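Microchip clinic to run every month after busy first session

Apr 18, 2025

A low-cost microchipping clinic for cats and dogs will be held once a month from July, after the first session drew a longer queue than its organisers had planned for.

The clinic is run by Mathebula, a small pet welfare charity, with two nurses from the Jadano veterinary practice. It was set up to help owners who have put off having an animal chipped, or who have moved house and never changed the details held against the chip.

The first session had 25 booked places. All of them were taken within two days, and around 40 more people turned up without an appointment to have an existing chip scanned. Most were seen before the doors closed at four o'clock. Those who were not were given a slot at the practice the following week at no charge.

Zahira Rahman, who runs the clinic for the charity, said the scanning had shown up more problems than she expected.

"We had chips registered to old addresses, old phone numbers and in one case to the breeder," she said. "The owners had done the right thing and paid for the chip, and they thought that was the end of it. If the dog had got out, the call would have gone to someone who sold it years ago."

One of the animals scanned was Cosa, a tabby cat who was missing for 6 weeks last year. She was found in a garden shed two streets from home and handed in to the practice, but her chip was linked to a mobile number that was no longer in use. Her owners only got her back when a neighbour recognised her from a poster in the waiting room. Her record has now been corrected.

In England, cats and dogs kept as pets must be microchipped, and the keeper has to keep the contact details up to date. The chip is about the size of a grain of rice and goes under the skin between the shoulder blades. It does not track the animal. It holds a number, which a vet or rescue centre can read with a scanner and look up on a database.

Rahman said people often confused the chip with a GPS collar, and that several visitors had asked to see where their pet had been. "We do have to explain that one quite a lot," she said.

The monthly sessions will have 30 booked places each, with the last hour kept free for scans only. Owners who want a chip fitted will need to book. Anyone who just wants a scan can walk in, and staff will help them find out which database the chip is held on.

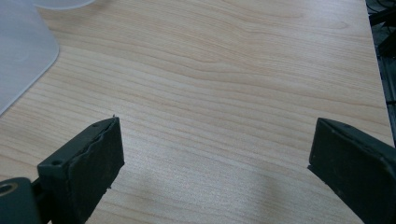 A chip will cost £6, the same as at the first session, and scans will stay free. Payment can be made by card or cash on the day. Cats should be brought in a secure carrier and dogs must be kept on a lead in the waiting area. Puppies and kittens can be chipped from eight weeks old.

The charity also hopes to start home visits later in the year for owners who cannot travel. These would be for scans at first, with chipping to follow if the practice can spare a nurse – something it is still looking at.

Bookings for the July session will open in June, through the charity's website or at the Jadano reception desk. The charity is asking owners to bring any paperwork they have for an existing chip, including the number if they know it.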